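El presupuesto de Otum

Meinir Gronow abrió la hoja de cálculo a las ocho menos cuarto y escribió en la primera fila la palabra mano.

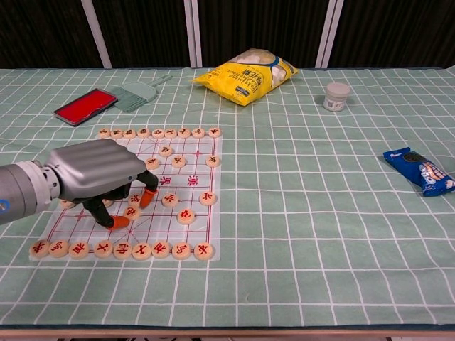

Eifion Eynon le había contestado por la noche que con una mano no bastaba, que comprar una sola era lo mismo que no comprar ninguna, porque el día que se rompiera un tendón la sala entera se quedaría parada y habría que devolver las entradas.

Ella leyó el mensaje dos veces. Después añadió una segunda fila y volvió a escribir mano, esta vez con un signo de interrogación.

El dinero era el que era. Otum tenía una sala de juegos de mesa en el primer piso y quería un brazo que jugara al xiangqi con los visitantes. La oferta de Tridine incluía el brazo, la muñeca y una mano con dedos, y un contrato de mantenimiento de 12 meses. La de Kundance era más barata y traía una ventosa. Meinir había pasado una semana entera defendiendo la ventosa.

– La ventosa levanta una ficha redonda sin problema – le dijo a Eifion cuando él llegó, todavía con el abrigo puesto.
– Y luego qué.
– Luego la suelta donde toca.
– ¿Y cuando las fichas estén juntas?
– También.

Eifion colgó el abrigo y se sentó enfrente. Había trabajado en Vaughan antes de que cerraran el taller y conocía los precios de las piezas mejor que los vendedores. Sacó una libreta y fue leyendo en voz alta.

– Yemas de repuesto. Las naranjas, las que se gastan. ¿Cuántas has puesto?
– Ninguna.
– Pon 15.

Meinir las puso. El total se movió poco. Luego él preguntó por los guantes de las articulaciones, por el transporte, por el seguro durante el transporte y por la mesa, que tenía que pesar más de lo que pesaba la que tenían. Ella fue abriendo filas. A las nueve y media la hoja ya no cabía en la pantalla.

– El tablero lo tenemos – dijo ella.
– El tablero es una lámina de plástico.
– Funciona.
– Se desliza. Pon una base.

Puso una base. También puso dos juegos de fichas de madera, que costaban tan poco que le dio vergüenza darles una fila propia y los metió en varios, con el tampón de tinta.

El repuesto de la mano era otra cosa. Tridine pedía 1,789 por cada módulo de dedos, escrito así, con coma, y Meinir tuvo que llamar para confirmar que eran mil setecientos ochenta y nueve. Le contestó un hombre muy amable que hablaba despacio. Los plazos eran de 45 días. Si el pedido entraba antes de que acabara noviembre, mantenían el precio.

Colgó y miró el calendario de la pared. Quedaban dos días.

– ¿Y si compramos el brazo y un módulo de dedos suelto? – dijo –. La segunda mano completa, no. Solo los dedos.
– Lo que se rompe son los dedos.
– Por eso.

Eifion pensó un rato. Tachó algo en la libreta y lo volvió a escribir debajo.

– ¿Quién los cambia?
– Tú.
– Entonces pon mis horas.

Meinir bajó hasta la última fila y escribió su nombre. En la columna del importe dudó y dejó el cursor parpadeando. Abajo, en la calle, descargaban un camión de bebidas y el ruido de las cajas subía por la ventana.

– Dime una cifra – pidió.

Él se la dijo. Era más baja de lo que ella esperaba, y la escribió sin discutir. Después borró la fila de la ventosa, guardó el archivo con la fecha del pedido, 2021-11-29, y marcó otra vez el número de Tridine.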